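30 dic 2020

Última entrada del año, supongo. Escribo deprisa, que me cierran el metro y todavía tengo que apagar la mitad de los equipos.

Llegué a las nueve con café malo y dolor de hombro. El hombro derecho, el de siempre, el de mover el mando maestro. Desde noviembre así. Tendría que pedir la banqueta alta de una vez, pero la banqueta alta la tienen los de Jacobs en la otra sala y no la sueltan.

Plan de la mañana: 16 demostraciones de coger y dejar, todas por control remoto. Plan real: calibrar, calibrar, calibrar. El maestro tenía un retraso rarísimo al abrir la pinza. Yo cerraba el gatillo y ahí abajo nada, y luego todo de golpe. Así no se puede enseñar nada. Una demostración con tirones enseña tirones.

Reinicié Kusier tres veces. A la tercera, bien. Ni idea de qué era. Apuntarlo en el cuaderno de incidencias (no lo he apuntado, mañana).

## Mañana

Primeras tomas, flojas. Yo, no el brazo. Se me olvida que no tengo que ir recto al objeto — tengo que pararme un poco antes, alinear, y entonces bajar. Cuando lo hago con mi propia mano no pienso en nada de esto. Cojo el tarro y ya está. Con el mando tengo que descomponerlo todo y aun así que parezca fluido, porque si dudo, la duda queda grabada y el modelo se la aprende como si fuera parte de la receta.

Las buenas me salieron cuando dejé de mirar la pantalla grande y me puse con la pequeña. Más cerca de la cara. Menos cuello también.

Notas sueltas:

- borrar la toma 7, choqué con el borde de la encimera (poco, pero se oyó)
- empezar siempre desde la misma postura de reposo, hoy lo he hecho mal la mitad de las veces
- la luz del techo cambia muchísimo entre las diez y las doce, preguntar si se puede tapar la ventana
- comer ANTES de las tres

Benix quiere 3456 episodios para cerrar la fase. Lo leí otra vez en el correo por si me había equivocado de número. No. Llevamos 535 válidos. Hice la cuenta en una servilleta y la tiré.

## Enseñar a mano

Después de comer probé lo otro, guiar el brazo cogiéndolo directamente. Modo blando, mano en la muñeca del robot, y a pasearlo. Me gusta más, la verdad. Se nota el peso, se nota cuándo la articulación no quiere. Con el mando eso se pierde todo y vas por intuición.

Pero la mano sale en las imágenes. Y entonces no valen para entrenar lo visual, solo las trayectorias. Así que bonito y poco útil. Hice unas cuantas de todos modos, para tener la forma del movimiento en la cabeza antes de volver al mando, y creo que ayudó bastante. Las siguientes salieron más redondas, sin esa curva fea que hago hacia la derecha.

Pregunta para enero: ¿podemos mezclar las dos cosas en Flurkska? El formato en teoría lo admite. En teoría.

## La cocinita

Por la tarde, tarea del tarro. El de cristal con la cosa verdosa dentro. Acercar por la izquierda, bajar, cerrar, levantar, dejarlo otra vez en la madera. Parece una tontería y me llevó dos horas. El cristal es traicionero, por la cámara no acabo de ver dónde empieza, y la tapa oscura es lo único que me sirve de refernecia. Al final usaba la tapa para centrarme y bajaba a ciegas el último trozo. Los cuencos del hueco de al lado quedan para otro día, esos van a ser peores, sobre todo el naranja si sigue tumbado.
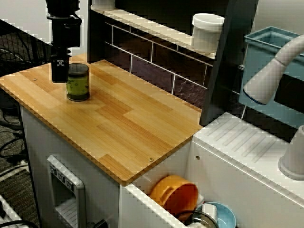
## Pendiente

- Repetir las del tarro con el brazo viniendo desde más arriba.
- Poner nombre decente a las carpetas. «prueba_buena_2_final» no es un nombre.
- Copia de seguridad, la de hoy todavia va a la mitad.
- Pedir la banqueta. En serio.
- Comprar crema para el hombro, y uvas — mañana ya no va a quedar ni una en el súper.

Me voy. Dejo la copia corriendo y el mando colgado en su sitio.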